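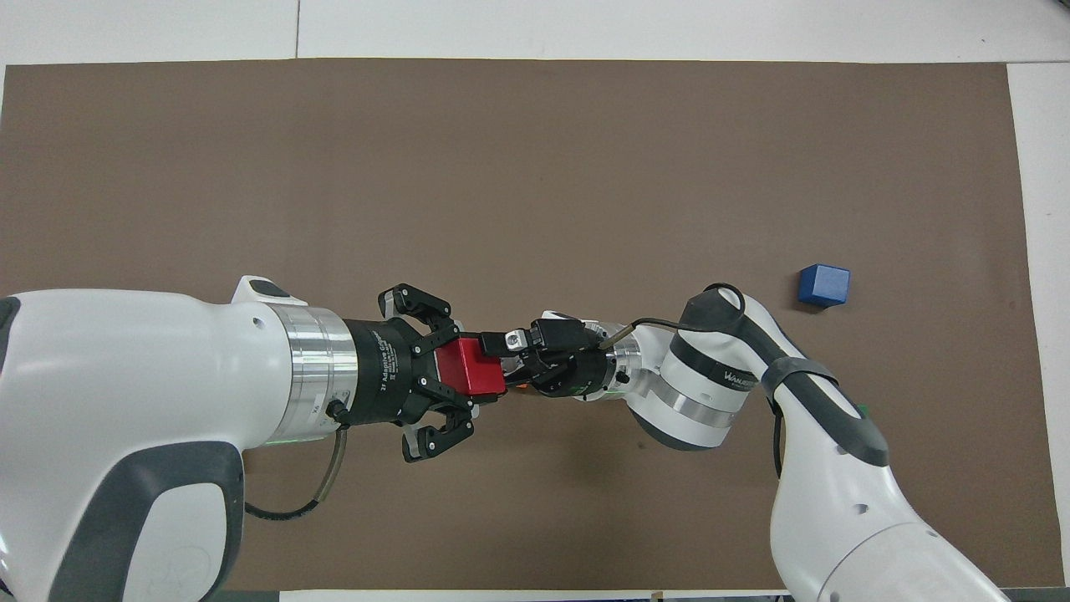 Gurnham Police Take Up Complaint Over Councilman's Remarks at February Meeting

GURNHAM, Friday, March 25, 2022 - Police in Gurnham have opened an inquiry into remarks made by town councilman Kwesi Laryea at a packed public meeting last month, after a resident filed a written complaint saying the councilman had insulted the families of the Gemholm neighborhood and encouraged others to do the same.

The complaint was brought by Hannelore Heitmann, a retired bookkeeper who has lived in Gemholm for 35 years and who will be a familiar face to anyone who has ever sat through a council meeting on a weeknight (she is usually on the left side, near the radiator, with her knitting). In it she says that Laryea, speaking during a long and increasingly tired discussion of the Skullis Road bridge, called the people of Gemholm "squatters with mailboxes" and told the rest of the room to "let them know it" the next time they came asking for anything.

"I have been called a good many things in that building, and I have let most of them go by," Heitmann said over the phone on her way home from the station. "But there were children there that evening, and some of them live on my street. I thought somebody ought to write it down properly, so I did."

Sergeant Ayane Takeda confirmed that the complaint had been registered and that officers were now going through the audio recording of the meeting, along with statements from people who attended. She said no charges had been filed and asked everyone to be patient while the work was done. The department expects to pass its findings to the county attorney within 30 days.

Laryea, who is in his second term, said he would cooperate fully. He does not dispute that he used the phrase, but he says it was borrowed from an old letter to the town, one he was reading aloud to show how badly Gemholm had been treated in the past.

"If people heard it as mine, then I read it poorly, and I'm sorry for that," he said. "I have friends in Gemholm. I was married in Gemholm, for goodness' sake."

Heitmann said she remembered the letter, and remembered it being put away before the words were spoken.

Behind the quarrel is the bridge itself, which has been closed to cars since the fall and has left Gemholm families taking the long way around by Taheri Street for school, groceries and everything else. A petition asking the council to move the repair up the list had gathered 1,299 signatures when it was handed in at the February meeting, and it was the petition that Laryea was answering when the trouble began.

Council president Hideaki Ishida said the body would not take any action of its own while the police were still looking into the matter, though he did say he would be reminding all members, himself included, of the rules on courtesy in debate. He hoped the bridge would not be forgotten in the meantime.

Chiyo Tsuji, who organized the petition and spent a good part of the winter carrying it from door to door, was hoping for the same thing. She said she was grateful to Heitmann for speaking up and had no wish to see anybody hauled into court, but that she would very much like to drive to her mother's house again without packing a snack.

The bridge repair is on the agenda for the council's next regular meeting, which begins at 7 in the evening at the town hall. Residents who want to speak are asked to sign up at the door and will have 3 minutes each.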